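So-ying Wan has been mending and assembling small furniture for other people since she left her job at a letting agency, and most of it is stools. She sells them on through Welach, a second-hand shop that takes whatever she brings in on a Monday, and she does the work in the back part of her own ground floor.

"People think of plastic stools as something you throw away," she says. "A leg comes loose and out it goes with the rubbish. There's usually nothing wrong with the seat."

She started with two that a neighbour was getting rid of. By last February she had passed on 212 of them, along with a smaller number of folding chairs and bedside tables. She keeps the tally in a school exercise book, with a column for where each one came from and another for what it needed. Most entries in the second column say "legs".

The kind she sees most often has a moulded seat and legs that push into sockets on the underside. She always works on them upside down. Turned over, the ribs under the seat can be checked for cracks, and the legs can be pressed in with body weight.

"You start with all of them loose," she says. "If you push the first one right home, the next one fights you. Put them all in a little way, look at it from the side, then go round again."

She likes to have a cloth under the work. A bare tabletop marks the seat, and the scratches show up badly on white plastic. Hers is black, so that a dropped screw or a sliver of plastic is easy to find, and she tapes it down when it starts to travel.
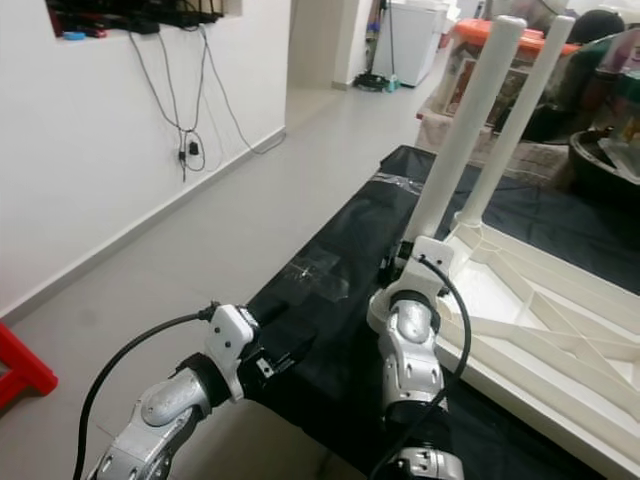
The tape has to be replaced fairly often. Wan has tried clips, which got in the way of her forearms, and a rubber mat from Cuker, which smelled. "Clear tape is fine. It comes off clean if you don't leave it all summer."

Asked what goes wrong most, she says it is legs from one make being forced into the seat of another. Skusano legs are slightly too thick for a Gallegos seat, and people bring her the result with the socket already split. She can't do much about a split socket. She has tried glue on seven of them and would only trust one.

"I sat on it for a week before I let it go," she says. "I wouldn't give the others to anybody. I kept them for standing plant pots on."

The rest of the work is cleaning. She washes the seats in warm water with washing-up liquid and goes into the corners between the ribs with an old toothbrush, where dust and hair collect. Legs are wiped down and dried before they go in, as water trapped in the socket makes them creep out again.

She doesn't charge much. The shop pays her a small sum for each stool and sells it for a bit more than double, which she considers fair given that they have the rent to find. Over the past year the stools brought in 729 pounds, and she spent part of that on a better screwdriver set and a lamp.

She has been asked to take on bigger pieces, wardrobes in particular, and has said no so far. The doorway is too narrow and she would have to clear the floor each time. A chest of drawers is the most she will consider, and only if the drawers come separately.

Anyone with stools to give away can leave them at the shop counter before four in the afternoon. Wan asks that the legs be put in a bag and tied to the seat they belong to.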